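Skiltus Towel Care: Frequently Asked Questions
Maintained by Aishwarya Kurian, textile care desk, Coppens

Scope
These answers cover small cotton and microfiber towels used in homes, daycare rooms and salons. They do not cover bath sheets or anything with a rubber backing.

How should new towels be washed the first time?
Wash them once before use, alone, in warm water with half the normal dose of detergent. New towels carry a finishing agent that repels water. One wash removes most of it. Absorbency continues to improve over the next few cycles.

What temperature is correct for regular washing?
Colored towels: 40 °C (104 °F). Lower settings are acceptable for towels used only to dry clean hands. Towels used on food surfaces should be washed separately from all others.

How do I fold a small towel for a narrow shelf?
Fold lengthwise into a strip first, then crosswise if the shelf depth requires it. Keep the hanging loop on the outside so the towel can be moved to a hook without unfolding.

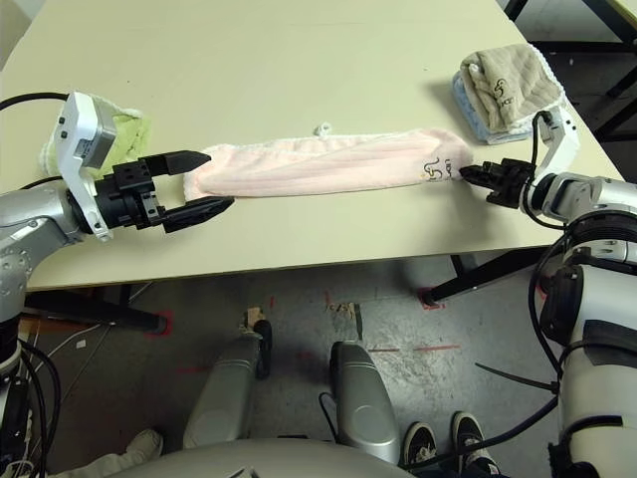 Pink towel folded lengthwise, loop at the top edge.

Can I use fabric softener?
Softener coats the fibers and reduces water uptake. On microfiber the effect is hard to reverse. If a towel has already been treated, run two washes with no softener and a full rinse. White vinegar in the rinse compartment is sometimes suggested; check the washer manual first, as some door seals do not tolerate it.

Why do my towels smell after one day?
They are drying too slowly. Hang each towel by its loop with space on both sides. A towel left in a heap holds moisture in the inner layers, and odor develops there first. If the smell survives a normal wash, soak for 30 minutes in oxygen bleach solution and wash again.
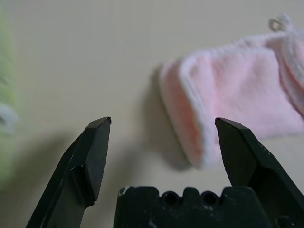 How long can a damp towel stay in the washer?
Remove it within 2 hours. After that, run a rinse and spin before drying.

Do colors need to be sorted?
Pale colors may be washed together after the first wash. Dark red and navy should be kept apart for at least the first five cycles. Test an unfamiliar dye by pressing a damp white cloth on a corner for one minute. If color transfers, wash that towel alone. 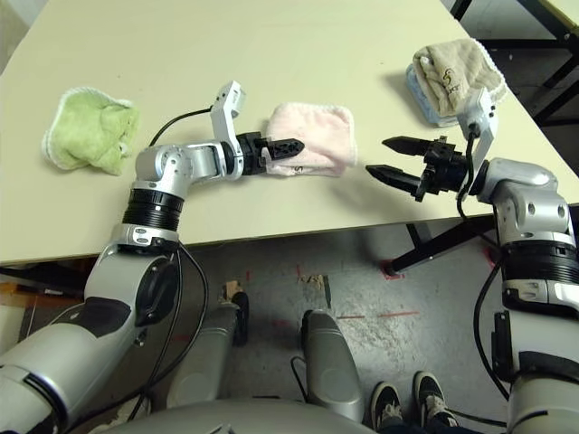

Sorting by fiber matters more than sorting by color once the dyes are stable. Cotton sheds lint and microfiber collects it, so a mixed load leaves the microfiber towels dull and less effective. Use separate mesh bags if separate loads are not practical.

Is tumble drying safe?
Low heat is safe for both fiber types. High heat shortens cotton loops and can fuse microfiber tips. Clean the lint filter before each load.

How should printed towels be treated?
Turn the print inward, wash on a gentle cycle, and do not iron over the design. Brushed or fleece surfaces should be shaken out while damp to lift the pile.
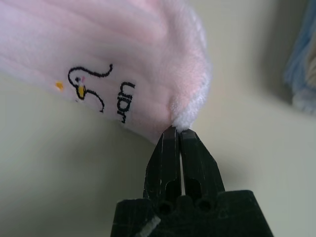
Pilling on a brushed surface is cosmetic and does not affect drying performance. Trim loose fibers with scissors. Pulling them can open the knit.

When should a towel be replaced?
Replace it when the hem has opened, when the center is visibly thinner than the edges, or when odor returns after two soaks.

Questions not covered here can be left at the Ikville counter on Saturday, attention Teun Mulder.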